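Briltolau Finger Linkage Kit for Two-Finger Parallel Grippers

Part no. 1821

242 shares | 3 comments

We love this little kit, and we love it mostly on account of a fault that drove us up the wall for most of June. If you run a pair of arms over one table and one of them has started letting go of things for no clear reason, please read the whole page before you order. You may need the full kit, you may need only the pins, and you may need nothing but a hex key and a free Saturday.

The fault

It started with cup turning. That's a job plenty of two-arm cells get used for: a cup sits upside down, one gripper picks it up, the other helps turn it, and it goes back on the table the right way up. Simple for a person, and a wonderful test for a gripper, as a tapered cup wants to slide out of anything that doesn't close evenly.

On our test bench at Sultulska the left gripper began to drop cups at the turn. Then it would behave for a whole morning, then drop again. The controller logged a good grip each time. Finger position was fine, motor current was fine, and the cup was on the floor.
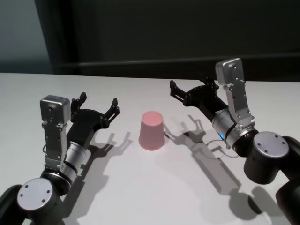
We chased the software first (of course we did). We slowed the wrist down, raised the closing force, changed the approach angle, and went back over the calibration twice. Raising the force made it worse! With more force one finger pulled slightly ahead of the other, the cup tipped toward the slower finger, and off it went.

The cause was a pivot pin in the finger linkage that had backed out of its seat. It still turned and it still looked all right from the front, but under load it let one finger plate rock sideways. The position sensor sits at the motor end, so it had no idea. As far as the controller knew, both fingers were exactly where they should be.

Why it matters for safety

A dropped plastic cup is a nuisance. What got our attention was the second half of the problem. When the pin walks out far enough, its head can catch on the neighboring plate and hold the finger part way open. The drive keeps pushing, the pin slips past, and the finger snaps shut. Anyone with a hand near it at that moment is going to get a nasty pinch, and that includes people who believe the gripper has finished moving.

So please treat a gripper that drops things at random as a gripper with a mechanical fault until you have checked it. Stop the arm, lock out the power, and look at the pins before you touch a single setting. Do not hold a finger by hand to "help" it close. Do not turn up the force.

How to check yours

Power off, arm parked, fingers open. Take one finger near the tip and rock it gently from side to side, then do the other. They should feel the same. If one moves more, or clicks, mark it with tape and look along the side of the linkage with a flashlight. Every pin head should sit level with its plate. A head that stands proud, even by the thickness of a fingernail, has started to walk.

Look at the bolts at the joints too. On two of our returned units the bolts had been tightened so hard that the plates were binding, and that puts a side load on the pins every time the finger moves. Snug is plenty.

Then do the slow close. Restore power, keep everybody clear, and close on an empty plastic cup at the lowest speed you have. Watch the fingers, not the screen. Both should reach the wall of the cup together. If one gets there first and pushes the cup across the table, you have your answer.
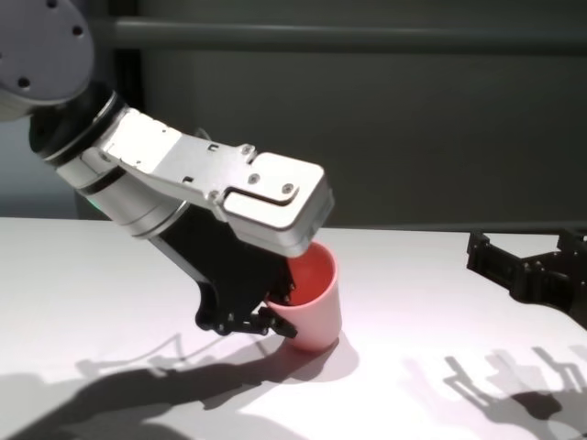 Run the slow close at more than one height on the cup, too. Low down near the base the fingers have to travel farther, and a worn linkage often shows itself there and nowhere else. We missed ours for days by always testing at the rim.

What the kit does differently

The replacement pins have a shoulder on one end and a retaining clip on the other, so they can't walk in either direction. It's such a plain fix, and we get a silly amount of pleasure out of it. The clip is bright orange. If you can see orange on every joint, the pins are in. If you can't, don't run the arm.

The plates have been remade as well, with a slightly longer bearing surface around each pin hole. That takes up a lot of the side play and the fingers feel lovely and tight when they are new.

In the bag

Finger plates for one gripper, left and right
Shouldered pivot pins
Orange retaining clips, plus spares (you will lose one, they fly)
Joint bolts
Hex key
Check card to hang by the cell

Weight of the full kit: 185 g

Fit

Fits the Rodier parallel gripper, both the early and the current housing. It also fits the Waweru version, but you'll need to swap the bracket screws for the short ones, and those are not in the bag. Ask us and we'll put them in with your order. It does not fit any three-finger model.

If you have two arms on the table, do both grippers at the same time. We only did the left one to begin with, and the difference in feel between the two sides threw our handovers off until we did the other.

After fitting

Zero the fingers again before the first run. The new plates sit a hair closer together than worn ones, and an old zero point will have the motor pushing against a closed stop. Run the slow close, then your normal job at half speed, then check the clips before going back to full speed. After that, a look at the start of each shift is enough.

What it won't fix

A kit won't cure slick finger pads, a bent bracket, or a cable that snags when the wrist turns. We've had all three sent in as "the pin problem." If your pins are level and your fingers close together, save your money and check those first. The pin-only pack is also there for anyone whose plates are still in good shape, and we'd much sooner sell you that than a bag of metal you don't need.

If you have had a finger snap shut on you, with or without an injury, please send us the unit number and a photo of the pins from the side. Don't tap them back in before you take it. The position of the head tells us a great deal, and we read every single report.

3 comments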